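Stukeo Sleep Diaries

Self-reported sleep diaries from adults in Podholm and Travcombe, with one row per night. Maintained by Armindo Pacheco.

Contents

diaries.csv holds the nightly entries. people.csv holds one row per participant: age band, work pattern and town. notes.csv holds the free-text remarks, with names and addresses removed. The three files join on person_id.

There are 164 participants and 1017 nights. Most people kept the diary for 7 nights. A few stopped early, and their rows are kept.

Main columns in diaries.csv

lights_out: time the person says they tried to sleep, 24-hour clock
latency_min: their own guess at minutes taken to fall asleep
wakings: number of times they remember waking
final_wake: last waking time before getting up
rested: 1 (not at all) to 5 (fully)
caffeine_last: time of last coffee, tea or cola, blank if none

Times are local. If lights_out is after midnight, the night still belongs to the previous date. An entry of 00:40 on the second night is therefore filed under the first evening, which trips up most people who sort by clock time.

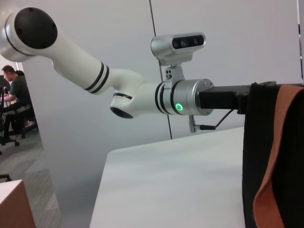
White arm with black joint caps; the small ring on the silver wrist is lit green.

How the data was collected

Participants filled in a paper form each morning, before 10:00 if they could. Forms were typed up twice and the two versions compared. Where they disagreed, we went back to the paper. Forms that could not be read are marked with illegible = 1 and left blank otherwise.

Known problems

Latency is a guess, and people like round numbers. Expect heaps at 10, 15 and 30. Shift workers are few and nearly all live in Travcombe, so do not compare the towns without adjusting for work pattern. Naps were asked about only on the second version of the form. Blank nap cells from the first version mean "not asked".

Version 2 (February) fixes a daylight saving error in final_wake and drops duplicate rows left over from the Henao import.

Use

Fine for teaching, for testing diary software and for looking at night-to-night variation. Do not use it to diagnose anyone or to set a recommended number of hours.

To load everything, run load_diaries.py from the top folder. It needs pandas and writes merged.csv next to the originals.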